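Dec 17, 2022

So the kitten question is finally settled, and yes, there are going to be two of them. I know, I know. I said one. I said one all through September, and I had a whole speech ready about how one cat is a pet and two cats is a lifestyle.

Then I went to see the litter. I'd only gone to look at the little blue girl, the one I've been boring everyone with since her first photos went up, and her brother walked straight up my leg and fell asleep in my scarf. What was I meant to do? They're British Shorthairs, both blue, though he's a shade darker and has a few ghost stripes on his tail that the breeder says should fade by the time he's grown. I rather hope they don't.

Their pedigree names are Pridura Grecu and Pridura Raltia, which sound like a firm of solicitors. We'll be shortening those at home, but I can't settle on anything, so suggestions in the comments please (no food names, I've had enough Biscuits in my life).

They come to us at thirteen weeks, vaccinated and litter trained, and on the same dry food they've been weaned on. I've promised to keep them on it for the first fortnight and not get clever. My last cat, a rescue of no particular breed and very particular opinions, had a bad tummy for most of her first month with me because I kept swapping brands, and I'm not going through that again!

The spare room is nearly ready. They'll have 2 litter trays in there, a heated pad, a low scratching post and the tall Skaletti cat tree I swore I'd never pay full price for. It has 8 platforms and came with the world's worst instructions. I got to the end with one bolt left over, gave the thing a good shove, and it didn't budge, so I'm calling that done.

I've also been round on my hands and knees blocking gaps. Behind the wardrobe, under the bath panel, that odd hole by the boiler pipe. Hair ties have gone in a drawer, the lily is at my mum's for good, and I've started a proper clear-out of anything chewable or crawl-into-able.
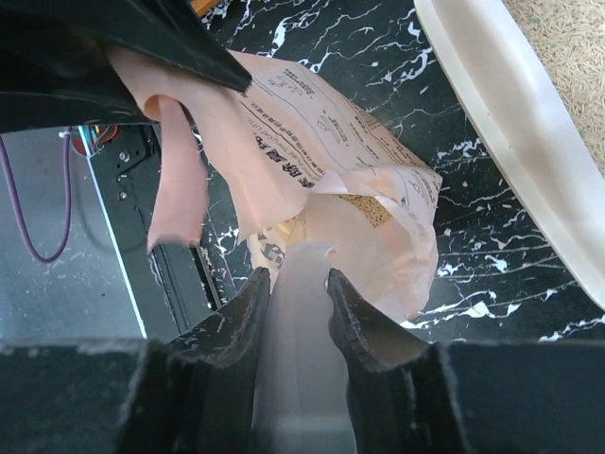 Thin plastic bags — all going up high before the kittens arrive.

The vet is booked for the week after they land, just a once-over and a chat about insurance and neutering. I've got a list of questions already, mostly about teeth. Shorthairs can be prone to gum trouble, so I want to start brushing while they're small enough to be bossed about.

More photos when they're here, obviously. Probably far too many.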